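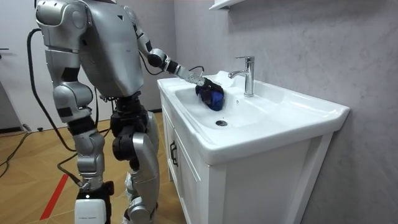 Zimville test site halts humanoid cleaning runs after wrist fault

2021-04-20

Ciltska has suspended bathroom cleaning runs with its humanoid robot at the Zimville test site after the right wrist failed to release pressure during a basin wipe, the company said Tuesday.

The fault occurred on run 1255 of a planned 3000. According to the incident log, the arm kept pushing a cloth into the bowl of a vanity sink after the stop command had been sent. The controller cut motor power 400 milliseconds later, when a second limit was reached. No one was inside the taped area and no injuries were reported. The sink did not crack.

Ha-neul Lim, test lead at Zimville, said the force reading from the wrist had frozen at its last good value. The software treated the frozen value as live and continued to correct for a load that it judged too light.

Inspection found a worn signal wire in the cable that runs along the outside of the right arm, close to the elbow. The cable flexes each time the forearm reaches down into the basin. The left arm uses the same cable type and showed no damage.

Ratanaporn, which supplies the wiring, has been asked to provide a version with a longer loop at the elbow and a clamp above the wrist. A software change will stop the arm if the force reading does not vary for a set number of cycles.

Theerawat Kamolrat, who handles safety reviews for Ciltska, said the stop chain worked as designed but was too slow for contact tasks. The limit for the second cutoff will be lowered before testing resumes.

A second unit at Flellthorpe, used for floor and shelf work, has been taken out of service for the same inspection. Runs at Zimville are expected to restart in May.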